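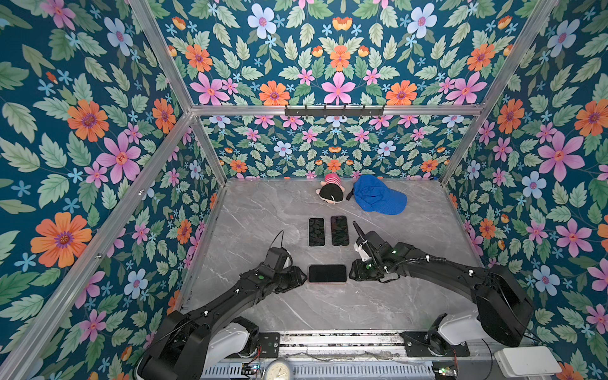
*Floral wallpaper on a teal ground, with a grey marble-patterned floor.*

# Retonex Paper-Hanging Kit

Ramport Tool Lending Service, Grurkotville
Equipment review, June 8, 2020

The Service purchased two Retonex kits in February, following repeated requests from borrowers for a single box containing everything needed to paper a small room. Until then the Service had lent brushes, shears and plumb lines separately, and returns were often incomplete. This review records the findings of our own trial and the comments received from households that borrowed the kits afterwards. It is intended for prospective borrowers and for other lending services considering a similar purchase.

## Contents and presentation

The kit is supplied in a rigid case with a moulded tray. It holds a pasting brush, a smoothing brush, a plastic smoother, paper-hanging shears, a trimming knife with spare blades, a seam roller, a plumb line, a folding rule and a measuring jug. Paste is not included. A printed booklet of instructions is tucked into the lid.

The tray is well thought out in most respects. Each tool has its own recess, and a missing item can be seen as soon as the case is opened, which has made checking at the returns desk much quicker. The recess for the pasting brush is too shallow when the bristles have been washed and have spread a little, and the lid then has to be pressed down before the catches will close. One catch on our first kit has already become stiff.

## The trial

The kit was used by members of staff in two rooms at our Man Street premises: a narrow office with a sloping ceiling, and a plain square store room. A pasted paper with a large repeat was chosen for the office and a cheaper lining paper for the store. Neither member of staff had papered a wall for several years, and this was considered a fair match for the usual borrower.

**Shears.** The shears are the best item in the box. They are long enough to cut across a full width in a few strokes and they stay sharp through wet paper. The handles are large and can be used comfortably in either hand.

**Smoothing brush.** The bristles are of a good length and did not shed. On the lining paper the brush was all that was needed. On the heavier paper it left small blisters near the skirting, and these had to be worked out with the plastic smoother.

**Plastic smoother.** Satisfactory. Its edge should be wiped after every length, as a trace of dried paste will drag the surface of a printed paper. We learned this on the second length and had to replace it.

**Seam roller.** This is the weakest tool. The roller is narrow and turns unevenly on its pin, and firm pressure produced a faint shiny line along the join. Borrowers working with dark papers are advised to use it lightly or to leave it in the case. Several have told us that a clean folded cloth gave a better join.

**Trimming knife.** Adequate, provided the blade is changed often. The booklet suggests a fresh blade for each wall. In our experience a fresh blade for every few lengths is closer to the mark, and the number of spares supplied is too small for a whole room.

**Plumb line.** The weight is heavy enough to settle quickly. The cord is white and is difficult to see against a pale wall; ours has since been rubbed with blue chalk.

**Measuring jug.** The jug holds 1000 ml and is marked clearly on the outside. The markings have survived repeated washing.

## Working with a large pattern

A bold floral paper asks more of the tools than a plain one. The repeat must be carried across every join, and any error at the first length is repeated around the room. The folding rule proved useful here, and the booklet's advice to begin from a centre line on the main wall is sound. It then passes over corners in a single paragraph. Corners are where most of our borrowers report difficulty, and the Service now places its own sheet in the case explaining how to turn a narrow strip on to the next wall and hang the remainder to a new plumb line.

The booklet is also silent on waste. With a large repeat a good part of each roll may be lost in matching, and at least one household ran short and could not obtain a further roll from the same batch. Borrowers should check the repeat printed on the label before they buy.

## Smooth and plastic surfaces

The manufacturer states that the kit may be used on "most household surfaces". The Service regards this wording as too generous. Paste needs something to grip, and neither the brush nor the smoother can make up for a glossy or non-absorbent backing.
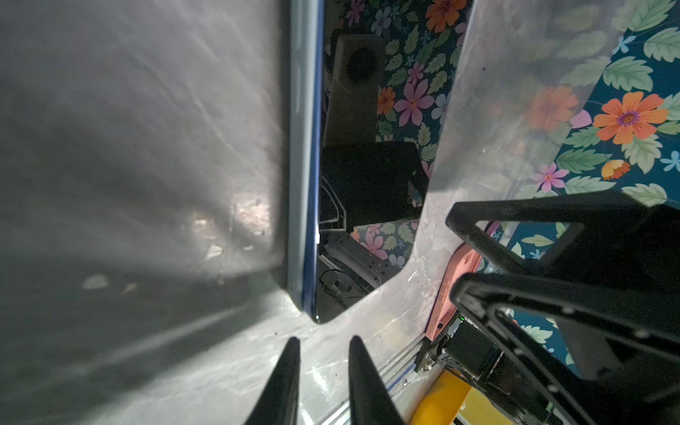 *Frosted plastic with streaky scratches and smudges, seen at close range.*

Borrowers have asked whether plastic sheeting and door panels may be papered with the kit. We do not recommend it with ordinary paste. A self-adhesive covering is more suitable, and the panel should first be washed, rinsed and left to dry fully. The plastic smoother may be used for this work, but its edge should be covered with a soft cloth — bare plastic on plastic can leave marks that will show through a thin film. The seam roller should not be used at all.

Old gloss paint presents a similar problem. It should be rubbed down and washed before any lining paper is hung.

## Care and return

The tools are simple to clean if they are dealt with on the same day. The brushes should be rinsed in warm water until no paste remains at the base of the bristles and then hung up to dry. The shears and knife should be dried at once, as light rust appeared on one blade left damp in the tray overnight. The tray lifts out of the case and can be washed in a sink.

Cases returned with wet brushes inside will be opened and aired before they are lent again. This may delay the next booking, and borrowers are asked to bear it in mind.

## Value and durability

The kit costs more than a basic set from a hardware shop and less than the same tools bought singly at trade quality. For a household papering one room, purchase is hard to justify. For a lending service the case and tray account for much of the value, and both have stood up well apart from the catch already mentioned. Replacement blades and brushes can be ordered separately. A replacement seam roller cannot.

## Recommendation

The Service will keep both kits in circulation and has no plans to buy more until the roller is improved. The kit is recommended for lining paper and for light or medium printed papers on sound plaster. For heavy or dark papers it may be borrowed together with the wide smoothing brush from our general stock, available at no further charge.

Bookings are taken at the Man Street desk. The loan period is two weeks, and one renewal is permitted where no other borrower is waiting.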